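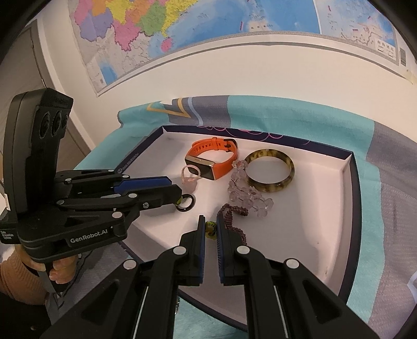 Flaltcombe bench

The Flaltcombe bench is a tabletop cell for recording handling tasks with a pair of hand-held grippers. It was set up by Hugo Moulin at the Vallia workshop and is looked after by Sheena Mackay, who wrote most of its upkeep notes. Tasks are numbered; small jewelry is task 1319.

Setup

The table is covered with a cloth and a shallow tray is placed on it, within reach of both grippers. Lenses are wiped and each handle is squeezed 5 times before the first recording.
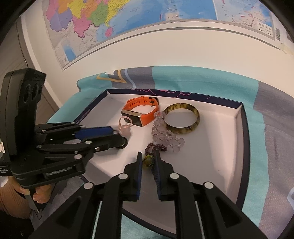
Pad care is the most frequent job. Grip pads are brushed after every session and checked for lint and skin oil, which make small items slip. Beaded pieces are the usual test – the dark red bracelet between the blue pads is partly pinched, and a grip of this sort shows whether both faces meet evenly. Worn pads are changed as a pair.

Linkages

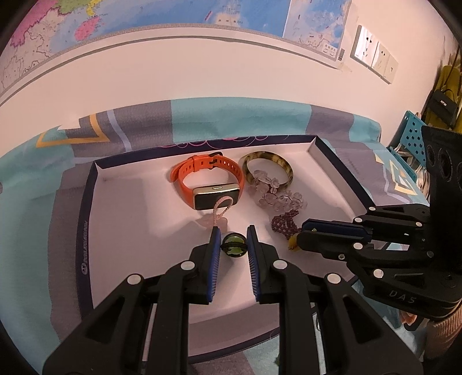 Play in the linkage is checked every 100 recordings. The jaws are opened and closed slowly, and any side movement at the tips is noted in the bench log. The round silver pins on the arms below the blue ribbed pads are inspected at the same time, as are the pins and screws on the second gripper, at the right. Loose screws are tightened by hand. Log entry 1504, made in November, records a full pin check on both units.

See also: Bodin fixture, Dremen tray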